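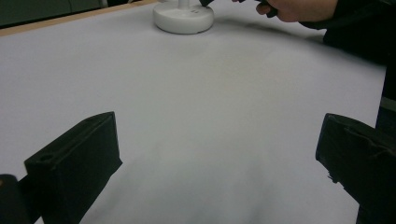
Getting Good First Recordings with the Saber Hand-Held Gripper

I've had the Saber kit from Omano on my bench since September, and I'm still finding excuses to use it. If you haven't met one, it's a two-fingered gripper on a handle with a camera looking out over the fingers. You do a job by hand, it records what the fingers saw and did, and you use those recordings to teach an arm. The booklet in the box gets you as far as the charging light, so what follows is how I go from there to a folder of recordings worth keeping.

Before you start

Charge the handle fully. Mine took almost 6 hours the first time and much less after that. Install Plillach, the desktop program that comes with the kit, and let it update the handle before you do anything else. I skipped the update and lost an evening of recordings to a clock fault (my own silly fault, the program did warn me).

Clear a table and cover it with something plain. Shiny tops confuse the tracking, and so does strong woodgrain, to a lesser degree. A covering that ripples a little is fine as long as it can't slide, so tape the corners down.

Step 1: Fit the fingers

The black fingers slide onto the carriage and each one takes a single screw. Tighten them until they stop, then go back a quarter turn. Squeeze the trigger slowly and watch the tips meet. If one sits higher than the other, loosen both and start again. Trying to fix just one side will drive you up the wall!

Step 2: Calibrate

Open Plillach, choose New Session and hold the printed card in front of the camera. Tilt it slowly in each direction until the bar fills. Then open and close the gripper all the way, nice and evenly, when the program asks. You'll want to do this again any time you take the fingers off.

Step 3: Pick an easy first job

Choose an object you can grab from more than one side, and put it where you can reach it without stretching. Moving a cup from one side of the table to the other is plenty. I started with folding a tea towel, and I don't recommend it.

If a second person is helping, agree on who moves when. Despina Bălan, who shares my workshop, resets the objects for me, and we settled on a simple rule: she lets go and takes her hands away before I press record. It made our sessions far quicker.

Step 4: Record

Press the thumb button once, wait for the buzz, and do the job at an even pace. Keep the tips in view the whole way through. Press again to stop. The natural urge is to rush, and the recordings really do come out better if you move as though you're carrying a full cup of tea.

I do 32 recordings of each job, with a stretch halfway. Shift the starting spot a little every time – left, right, nearer, farther – so the arm doesn't learn just one position. The handle is lighter than the older Oltarska one I used to borrow, but your wrist will still notice.

Step 5: Sort and export

Back in Plillach, play each recording at double speed and throw out the ones with a dropped object or a long pause. Out of my first batch I binned nine, and by the third I was down to a couple. Name the folder after the job, add a short note on the lighting, and export.

A few snags

If the preview goes grey, unplug the cable at the handle end and push it back in until it clicks. If the finger width reads wrong, run Step 2 again. Sticky trigger? Lok-yiu Mak at Omano told me to wipe the slide with a dry cloth and leave oil well out of it, and mine's been lovely ever since.

Next up for me is a job with two handles at once. I've cleared the weekend for it.

Questions or corrections: use the contact form | © 2023 | Back to top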